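Cordero render queue: jobs stall at frame 60
Status: Open, waiting on reporter. Assigned to: Olaia Villalobos

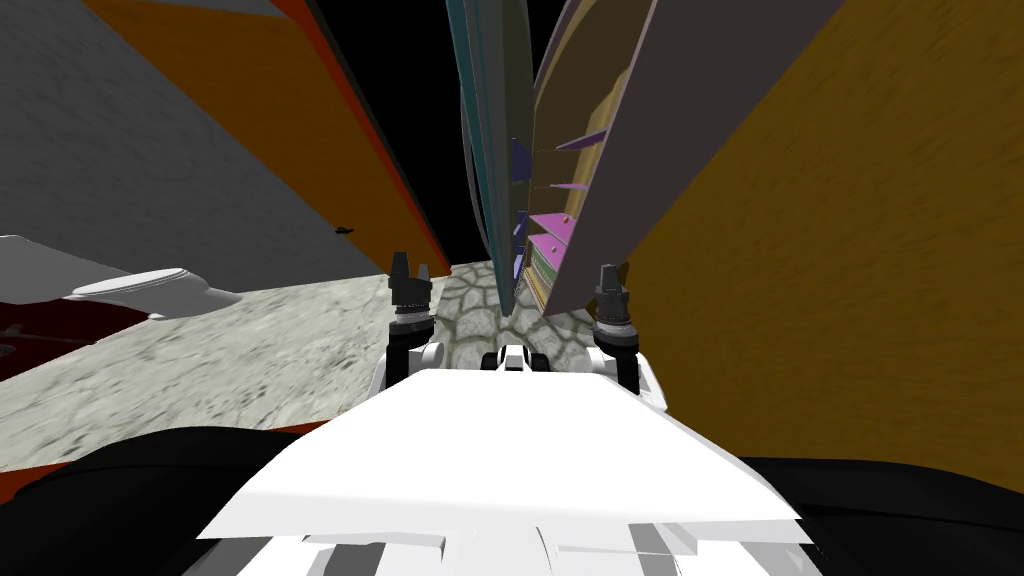
Reported by Abilio Montes. Jobs sent to the Cordero queue stop at frame 60 and stay marked as running. No error is shown in the client. Restarting the job gives the same result.

14:10 O. Villalobos
Server log shows the output share on Tumley refusing new files. Disk is at 19 per cent, so space is not the cause.

14:45 O. Villalobos
The output folder holds around 3,000 files left by old jobs. Moved them to the archive. Job restarted and stalled at the same frame.

15:20 B. Tipoki
Check the file limit on the queue account. It was reset when Tumley was updated in October.

15:35 O. Villalobos
Confirmed. Limit raised and service restarted. Test job passed frame 60 on 2 nodes. Abilio, please resend the full job and report back.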